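Ividach Courts is hiring: youth basketball coaches + game day staff, fall season

Posted 7/1/25
Location: Ividach Courts, Semgate (both gyms)
Type: part time, seasonal, paid
Openings: head coaches, assistant coaches, scorer's table, refs in training

Quick version: registration blew up and we need people. Last season was full by the second week. This season we're at 725 kids signed up already and the middle school divisions are still open. If you can teach a bounce pass and be on time, keep reading.

Who we are

Rec league basketball, boys and girls, second grade through tenth. Opened in the old Hurnach warehouse off the frontage road, added the Semgate gym later. No tryouts in the lower divisions. Everybody plays at least half of every game, that's a league rule and coaches sign off on it. The upper divisions are a little more serious, with standings and a playoff bracket, but it's still rec ball. If you're looking to run a travel program this is the wrong place.

Head coach

- Two practices a week, one game on the weekend
- Practices are 70 minutes, court time is tight so please start on the minute
- Write a practice plan. Doesn't have to be fancy. Half a page is fine
- Even out the minutes, keep your sub sheet, hand it in at the table after the game
- Answer parent emails within a day or so
- Grades 2 to 4 play on the lower rims with the smaller ball. Man to man only, no pressing
- Grades 5 and up can play zone after the third week

Played in high school or college? Great. Didn't? Also fine, if you've coached kids at anything. We had soccer people last year who did really well once they got the rotations down.

Assistant coach

Same schedule, less paperwork. Run a station, work with the bigs or the guards, take over the bench if the head coach is out. Good fit for college students. You have to be 18 by the first practice.

Scorer's table

Clock, book, possession arrow. Weekends only. You'll usually work 3 games in a row and then you're off. Training is one evening and you get paid for it. Need to be comfortable telling a coach he's out of timeouts when he thinks he isnt.

Refs in training

For ages 16 and up. You work next to an experienced ref on the second and third grade games until you're ready for your own. Whistle and shirt provided, black pants and shoes are on you. Coaches and parents here are told flat out that yelling at a young ref gets you sent to the parking lot. We've done it and will do it again.

Pay

Head coaches get a flat $1,740 for the season, paid in two parts, half at the midpoint and half after playoffs. Assistants, table and refs are hourly, rate depends on experience, ask when you call in. Mileage between the two gyms isn't covered, sorry.

If your own kid plays in the league the fee is waived while you're coaching. You can coach your own kid's team. You can also ask not to, lots of people do.

What you need

- Background check (we pay)
- Concussion course, online, free, send us the certificate
- First aid/CPR card for head coaches. If yours ran out we hold a class at the Semgate gym before the season
- Some way of getting here. The bus stops running before late practices let out
- Sneakers with clean soles. New floor. Really

Dates

Coach meeting and team draft are in August, exact evenings go out by email once you're accepted. Practices start right after. Regular season, then a one week break, then playoffs. If you already know you'll miss more than two games tell us up front, we can usually pair you with somebody.

The Srithong Cup (end of season tournament, all divisions, both gyms) needs every coach and every table person we've got. Please don't book a trip over it.
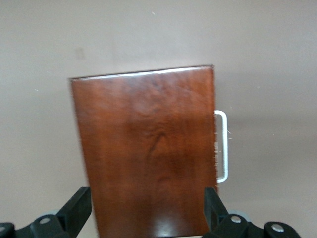
Dark wood grain, glossy finish

How to apply

Fill out the form at the front desk or on the jobs page. Put down:

- Which job, first and second choice
- What grades you'd want. Be honest, if ten year olds make you crazy say so
- Which nights you absolutely can't do
- Anything you've coached, played, reffed or kept score for
- Two references, at least one who has seen you with kids. Not family

No resume needed. If you have one, attach it, we'll read it.

We call people in as the forms arrive so earlier is better. The talk takes maybe fifteen minutes, then head coach applicants run a short drill with a group of kids so we can watch. Bring a water bottle.

Returning coaches: you don't have to apply again but you DO have to send in the short form so we know your coming back. Background checks from last season still count.

Table and ref spots stay open until filled. Head coach spots close when the draft list is set, after that you go on the sub list, and sub coaches do get used, pretty much every week.

Questions go to the front desk at Ividach Courts, afternoons and evenings. Mornings the phone just rings.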